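Food Service Basics – Unit 4: Cups, Portions and the Fruit Table
Instructor: Mahtab Kermani

Read this before the practical in January. Bring the portion sheet from Unit 2. You will need it for the second half of the session.

Cold cups are grouped by height and by rim. A short cup with a wide rim is used for cut fruit, yogurt and tastings. A tall cup is used for drinks. Do not swap them during service, even when one stack runs low. The portion sheet assumes the short cup is filled to the band or to a line you have marked yourself, and a different cup makes the cost figures useless.

Set the cups out before you bring any fruit forward. They go on the front table, upright, with a gap between them so that a spoon can pass without knocking the next one over. Handle them low on the side where you can. Thin plastic bends at the rim.

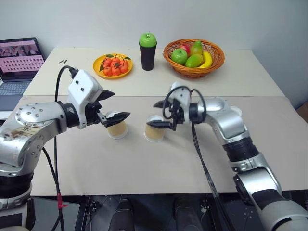 Whole fruit stays on the back table until it is called for. Keep small fruit and large fruit in separate dishes, as small fruit bruises when apples are put on top of it. A flat plate suits the small red fruits, and a woven basket will take the mixed ones. Only the cups being filled belong at the front. In the Bukora exercise we use short clear cups with a cream-colored band around the middle, and the band is the fill line for the tasting portion. Anything above it is recorded as overfill.

Wash whole fruit first, then dry it, then cut it. Cut apples go into lemon water and are drained before portioning. Cut fruit that has stood out for 30 minutes goes back in the cooler – write the time on the tray.

Rostam Kordestani will check portions at the end of the practical. Hand in your sheet with the overfill column completed, including zeros.

Reading for next time: Hedberg handout, section 2, on labeling and cold storage.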